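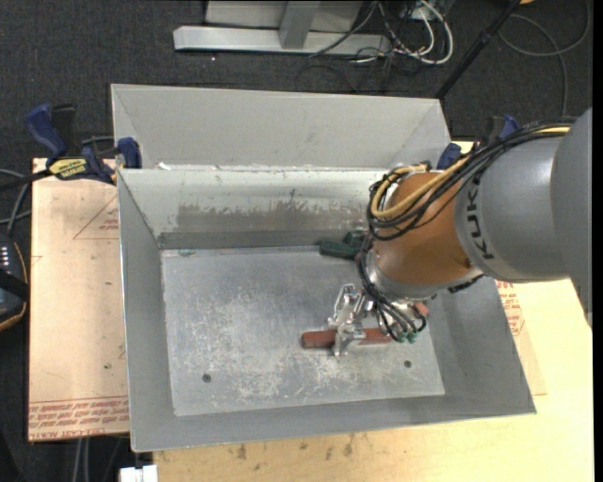 The Trirunari bin-picking dress kit carries air, power and signal lines from the forearm to the gripper, outside the arm. On a cell that reaches down into a sheet-metal bin, the bundle runs along the top of the arm, goes round the left of the wrist and drops to the tool. The hoses need a rounded loop at the wrist so the joint can turn without pulling on the green connectors at the lower end. Thin wires that stray across the orange housing should be gathered back into the bundle at each service.

Setting up the bin
Clamp the bin at its corners before teaching any picks, and re-check the clamps after the first shift. Scuffs on a bare metal floor do no harm. Dents do — hammer them out or swap the bin.

Looking after the kit
Every 1000 hours, wipe down the hoses and feel for flat spots near the wrist. Replace the full hose set if you find one. Check the gripper fingers at the same visit and re-teach the lowest pick height if they have been changed.

Ordering
Kit 77 suits short forearms, Kit 116 suits long ones. Both come with 3 spare connectors and a bag of ties. Vudar wrist brackets are sold separately.

Kits ship from our Povley warehouse. For fitting help, ask for Hnat Kushnir in service; for spares, Yaroslav Didenko. The parts counter closes at 4 pm.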